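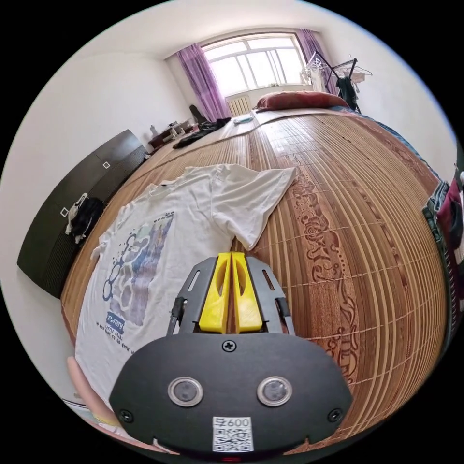 T-shirt on a bamboo mat, seen from the handheld gripper's own camera.

Wistero Laundry Demos

Welcome! Wistero is a set of hand-shown demonstrations of clothes handling, collected in ordinary bedrooms with a handheld gripper. You hold the tool, do the job with its two fingers, and the recording becomes something a robot arm can learn from. No arm needed on site, so we get real beds, real daylight and real piles of clothes – which is the part I'm most excited about.

What's in it

681 demonstrations from 31 homes
2 tasks: fold_shirt and sort_pile
Wide-angle video from the gripper, finger opening, and tool pose for every time step
A one-line text label per demonstration, written by the person who did it

Each home has its own folder, and each folder holds one subfolder per task. Start with the loader in tools/ and the short notebook next to it. It plots the finger opening under the video, and watching a good sleeve grasp line up with the curve is great fun.

How it was collected

People worked at their own pace and laid the clothes out however they liked. Nothing was tidied beforehand. Failed grasps are kept and flagged with retry = 1, so please don't filter them out before you've had a look! Some of the recoveries are lovely.

Known issues

Patterned bedding can throw off the pose tracking. Check pose_ok before training.
The lens is very wide and the video is not undistorted. Calibration files are in calib/.
Bright windows wash out in places, and dark clothes lose detail.
Two homes from the March batch (Urix and Liang) have no text labels yet.

Splits

Train and test are split by home, never by demonstration. The Westavell folder is test only.

Changes

4/15/25 – fixed swapped time stamps in sort_pile, added retry flags.

Questions and fixes go to Fuad Weldu through the issue tracker. New homes are very welcome – read collect.txt first.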